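Print this page | E-mail this page

Section 4. Recording demonstrations in the simulator

Read section 3 first if the hand controllers aren't paired. Everything below assumes the Brurnent desktop is running and you can move both arms.

4.1 Before you start

1. Log in to the Chiang store. Check free space - 53 GB minimum for a full session. Less than that and the recorder stops mid-episode without a warning.
2. Open the task list. Pick one task. Stick with it for the whole batch.
3. Load a house from the Jelcombe set. Any number from 720 to 730 for the bedroom tasks. Write the number in the session sheet.
4. Reset arms to home. Both grippers open.
5. Set the view to head camera. Not the overhead one. The model only gets the head camera so you should only get it too.

CAUTION: Do not change the lighting preset between episodes. The loader does that later by itself.

4.2 Recording an episode

1. Press R. Wait for the tone.
2. Drive to the room. Slow at doorways, the base is wider than it feels.
3. Pick up the object named in the task line. One gripper only unless the task says two.
4. Carry it to the target. Keep the grip closed and the object somewhere in view if you can.
5. Place, open gripper, back the arm off a hand's width.
6. Press R again. Type y (good), n (bad) or p (partial).
7. Add a note if n or p. Two or three words is plenty: "dropped at door", "wrong box".

Note - pauses longer than five seconds get trimmed. If you need to think, think before pressing R.

Note - small bumps are fine, leave them in. A bump that moves furniture is an n.

CAUTION: Never splice two halves of a failed run togther. The joint angles jump and the whole batch gets rejected at check-in.

4.3 Doorways and tight rooms

Most rejected episodes come from here. Doors and walls fill half the view and people turn too early.

1. Stop short of the opening. Line up the base, then the arms.
2. Bring the free arm in close. The holding arm can stay forward.
3. Find the target past the opening before you roll. Can't see it? Back up and try another angle.
4. Go through in one move, no zigzag.

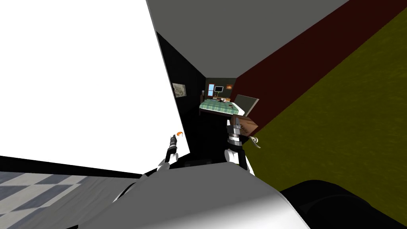 Stotirport, March

Doorway view from the bedroom set. White panel close on the left, small orange object in the left gripper, cardboard box further in by the bed. Sort your line out from a spot like this one, then roll.

4.4 Checking in the batch

1. Close the recorder. Wait for "files written".
2. Run the checker. Red lines must be fixed or deleted, yellow can go through.
3. Upload. Batch name is task, house number, your initals.
4. Target for the bedroom tasks is 844 good episodes across all operators. Only y counts.

Problems with the checker - Yi-chun Pan, Stotirport office. Send the log file as well as the error message.

Print this page | E-mail this page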